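About us

Hi, and thanks for clicking through! I'm the one who answers the Henstead inbox, so if you've written to us, you've probably had a slightly long reply from me. We're a small outfit that tries out grippers, arms, cameras and controllers for people who are about to spend money on them. Lejla Radulović and I started it in September, with one secondhand controller and a lot of opinions (mostly hers).

We work on ordinary tables with ordinary stuff on them. Mugs, cups, cloth that won't lie flat – the things a gripper meets once it leaves the brochure. 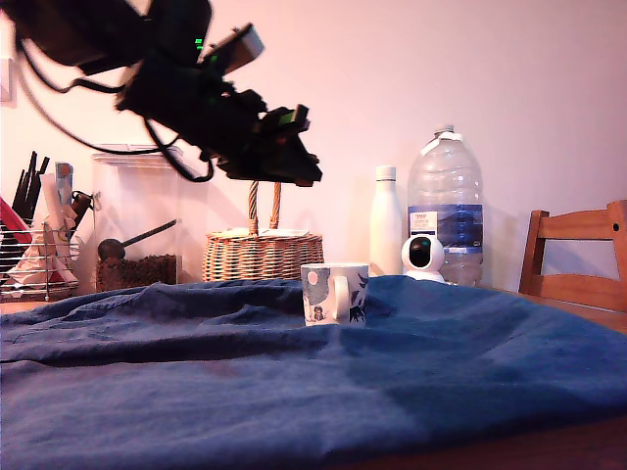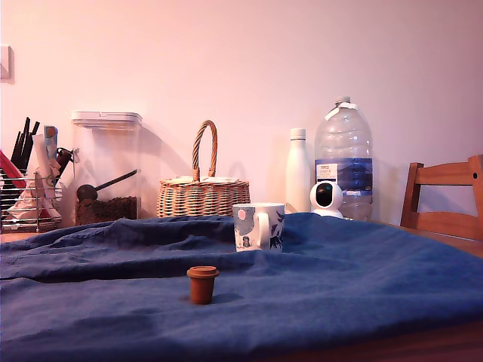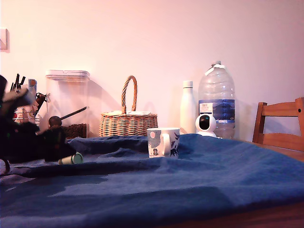
A mug on a wrinkled blue cloth, all three times.

Borislav Petek

So, how does it go? You send us two or three grippers, or we borrow them, and each one gets 200 tries on the same set of objects. Then we swap the camera mount and do it all over again. Lejla runs the controller side and I do the fingers, the cables and the swearing. Our write-up of the Jarman and Prokel fingers came to 131 pages, which was too many, and we've promised to keep the next one under 50!

We don't sell hardware and we don't take a cut from anyone who does. A basic comparison costs $3,000 and you get everything, including the tries that went badly – those are usually the ones people ask about first.

Got an arm you can't make up your mind about? Write to me at the Henstead inbox and tell me what you want it to pick up.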